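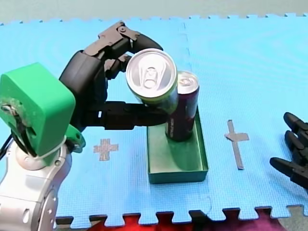 # What Is a Drink Can Made Of?

A drink can looks like a simple thing. It is a tube with a flat top, and it holds something to drink. But a lot of thinking went into that tube, and once you know what to look for, you can find most of it on any can in the refrigerator.

## The metal

Most drink cans are made of aluminum. Aluminum is a light, silvery metal. It does not rust the way iron does, and it can be pressed very thin without cracking.

The paint on the outside can be any color, such as purple or yellow-green. The top is often left plain, so you can see the silver color of the metal there.

## How the body is made

The body of a can starts as a flat circle of metal. A machine presses the circle into a shallow cup. Then the cup is pushed through a set of rings, each one a little tighter than the last. The walls get taller and thinner each time. The bottom and the sides are all one piece, so there is no seam down the side where the drink could leak out.

How thin do the walls get? They end up about as thick as a human hair. Stack up the walls of 100 cans, pressed flat, and the pile would still be shorter than your finger is wide.

After that, the can is washed and printed on the outside. The inside gets a very thin coating. The coating keeps the drink from touching the metal, so the drink doesn't pick up a metal taste.

## The top is a separate piece

The top, called the lid or the end, is made from a different sheet of aluminum. It is thicker and stiffer than the walls. The can is filled first, and then the lid goes on. The edge of the lid and the edge of the body are folded over each other and squeezed flat. This makes the round rim you can feel with your finger.

The top of the body is usually narrower than the middle. A smaller lid uses less metal, and that makes a difference when a factory is making a great many cans.

## How the tab works

The pull tab is a lever. A lever is a bar that turns on a fixed point. A seesaw is a lever too.

The tab is held on by a small bump of metal called a rivet. When you lift the ring end, the other end of the tab presses down on the lid. There is a thin line cut partway into the lid around the opening. The metal is weak along that line, so it tears there, and the flap bends down into the can.

You may hear a hiss. Fizzy drinks have a gas called carbon dioxide in them. The gas pushes on the inside of the can, and the hiss is some of it getting out. That same push helps a full can stay stiff. An empty can is much easier to squash.

## Why the bottom is curved

Turn a can over and you will see that the bottom curves inward like a small bowl. The curve is called a dome. If the bottom were flat, the gas could push it out and the can would wobble. The dome holds its shape, and the can stands on the narrow ring around it.

## Standing up or lying down

A can will stand by itself on a table. Lay it on its side and it can roll away, because its sides are round. A tray with low walls is a handy place for cans, since the walls can stop one from rolling onto the floor.

## Try it: sort by magnet

You will need 2 clean, empty cans and a refrigerator magnet. Use one drink can and one soup can. Ask an adult to check for sharp edges first.

1. Hold the magnet against the side of the soup can.
2. Hold the magnet against the side of the drink can.
3. Write down what happened each time.

Many soup cans are made of steel, and a magnet sticks to steel. It does not stick to aluminum. Recycling centers use big magnets to pull the steel cans away from the others. The aluminum ones are then crushed, melted, and rolled into new sheets.

## Words to know

**Aluminum:** a light, silvery metal

**Dome:** a rounded, curved shape

**Lever:** a bar that turns on a fixed point

**Rivet:** a metal bump or pin that holds two parts together

*Written by Yvonne Mellor*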